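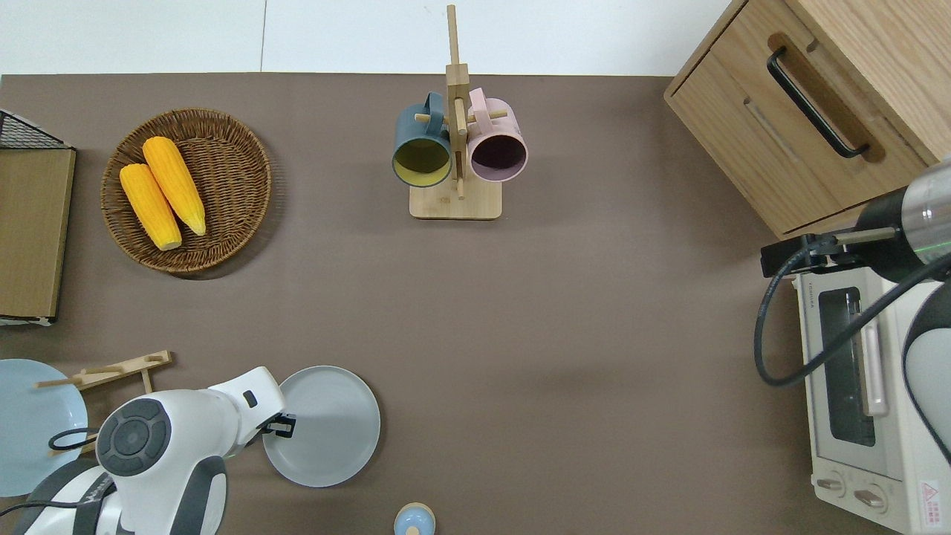
**Moving a toaster oven and dishes from Testside to Flatstead – ship or rebuy?**

posted 06/05/2021 by flatstead_bound

I'm moving 1,695 miles in January for work. The apartment is small and the kitchen is the only room I care about. Andero quoted me $2,025 for a shared truck with a 40 box limit. Would you pay to move small appliances and plates, or sell them and start over? I have two weeks to decide on the quote.

My toaster oven is white, like the one at the far left here, and my plates are plain round ones.
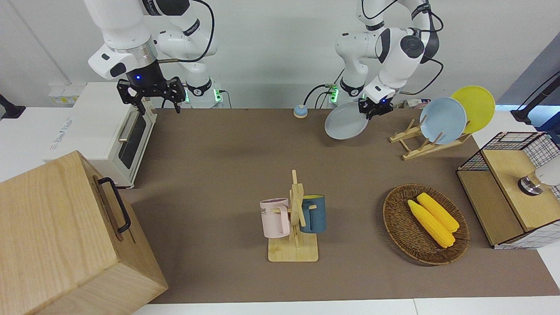

*White toaster oven, light gray plate*

**marar_mike_drop**

Sell the oven. Keep the plates.

**boxes_and_tape**

Depends on what the quote covers. Ask Andero if the limit is by box or by weight, and get it in writing. Mine was by box, so I put the plates in small boxes on edge with paper between them and lost one saucer.

For the oven, take out the rack and crumb tray, wrap them separately, and tape the door shut with painter's tape. Packing tape left marks on mine. Check the delivery window too – I waited nine days and ate a lot of sandwiches.

**oldporch**

I moved to Flatstead with two suitcases. The thrift store on the Marar side has plates.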